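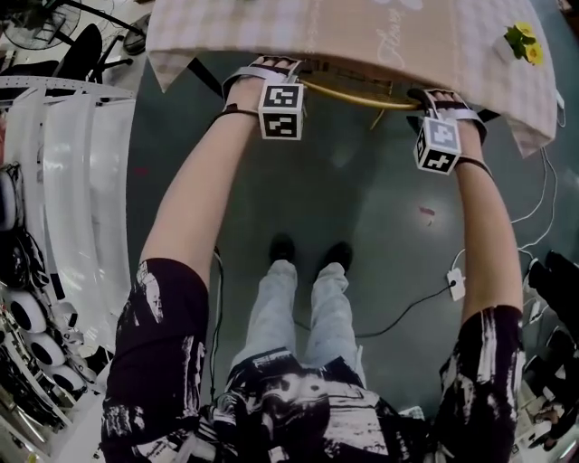
Home Furnishing Basics, Unit 10: Cloths and Wire Furniture
By the teaching team, Vestard
16 August 2025
Print | E-mail this page

In this unit we work with small tables and with baskets made of metal wire. Please read these notes before the practical hour and bring your own cloth, if you have one.

1. Putting on the cloth

Shake the cloth and lay it over the table with the printed side up. Then stand in front and hold the edge with both hands, one on the left and one on the right. Pull softly toward you until the folds on the top are gone. The corners will hang lower than the sides, this is normal for a square cloth on a round top. For a checkered cloth, choose one line of the checks and keep it parallel to the front. If there is lettering, decide first from which side it should be read.

For the practice tables, a drop of around 36 cm is enough. A longer one gets under the shoes.

2. The rim

On wire furniture the rim carries most of the load. It is thicker than the rods, and it is the correct place to hold when you lift or turn the piece. Do not lift by the thin rods. They bend easily and the small squares of the grid lose their shape.
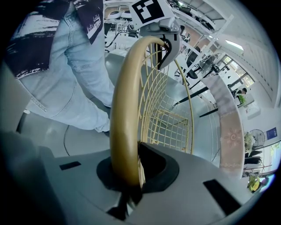
Fig. 1. Gold wire basket with thick rim and grid of thin rods.

Before you cover a wire piece, pass a dry cloth along the rim and feel for sharp points. One rough joint can pull a thread through the whole width of the fabric. In the Gritcombe workbook the colour of the finish is discussed in the chapter on care; we will come back to it in November.

3. For next time

Measure one table at home, the height and the width of the top. Write down the size of cloth you would buy for it.

This site uses cookies. Accept | Settings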